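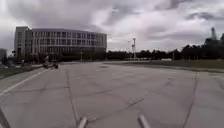

Contrôle des autocollants et panneaux de sécurité, site Calelel -- tournée de juin

Je reprends ma grille habituelle, avec mes remarques en face. C'est un peu bavard, pardon d'avance !

Panneau « Danger électrique » sur l'armoire principale : OK. Lisible de loin, bien collé aux quatre coins.

Consigne d'arrêt d'urgence du groupe Prallard : À REFAIRE. Le jaune est devenu crème (plein sud, forcément) et le bas se décolle.

Étiquette de double alimentation au compteur : ABSENTE. Je l'avais déjà notée l'an dernier, grrr.

Numéro d'astreinte : OK, j'ai appelé pour vérifier, ça décroche.
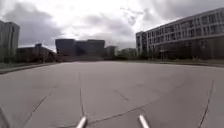 Rampersad m'a répondu dans l'heure que l'étiquette du compteur était commandée depuis mercredi, en modèle réfléchissant, et qu'il fallait en prévoir 2 par coffret. Très bien -- je laisse la ligne ouverte tant que je ne les ai pas vues en place.

Repérage des 13 départs : OK sauf le 8, écrit au feutre. Il me faut une vraie étiquette gravée, s'il vous plaît.

Plan d'évacuation du local : OK, mais accroché derrière la porte ouverte... À déplacer.

Stock de rechange Justberg : il reste un seul rouleau, à recommander avant la prochaine tournée.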